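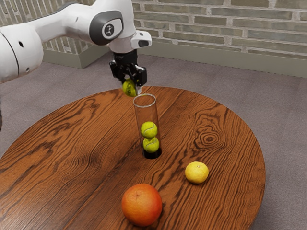

Ritu Gautam thinks we should hold the Cosenley handset back until the charging dock is ready, and that showing the two separately will only get us asked about the dock all afternoon. Noted. I still want the handset numbers finished first.

Workshop > Notebooks > Consumer Hardware > Cosenley

3/14/99

Battery, pre-launch unit 2

Full charge overnight on the old Drekholm supply. Standby current higher than the August build with the backlight off. Pulled the backlight connector, no change. Pulled the infrared board, and the current dropped to the expected value. The port is polling when it should be asleep. Firmware, probably the same flag Omprakash Sachdeva found in the pager.

Talk time to cut-off: 177 minutes. The draft launch sheet says three hours. Marketing can print 177 or wait for the fix, but they can't round it up.

Low battery tone sounded 2 minutes before cut-off. Too late to be useful. Threshold to be raised in the next firmware.

Display

Contrast drifts after a long call. Worse on the grey housing than the black, which makes no sense unless the foam gasket differs. Check part numbers with Awasthi. Colour of the backlight is uneven at the left edge on both.
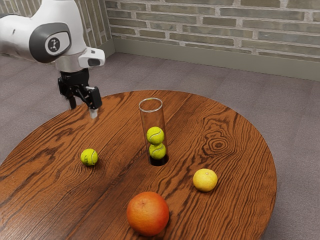 Hinge and antenna

Flip opened to 90 degrees and held there under the bench weight. No creep. Antenna collar turns with the antenna on unit 3 and needs adhesive or a keyed collar. Keyed is neater but means another tooling cheque to Skurnness, and they are slow.

Sachdeva asked whether the demo units will have the final ringer. They won't. Final ringer part is on the boat.

To do
- sleep flag on infrared port, then repeat talk time on unit 2
- gasket part numbers, grey vs black
- collar sample from Skurnness, price both ways
- get the launch sheet back from Ritu before it goes to the printer
- label the spare chargers, the Drekholm plug fits both and the polarity is reversed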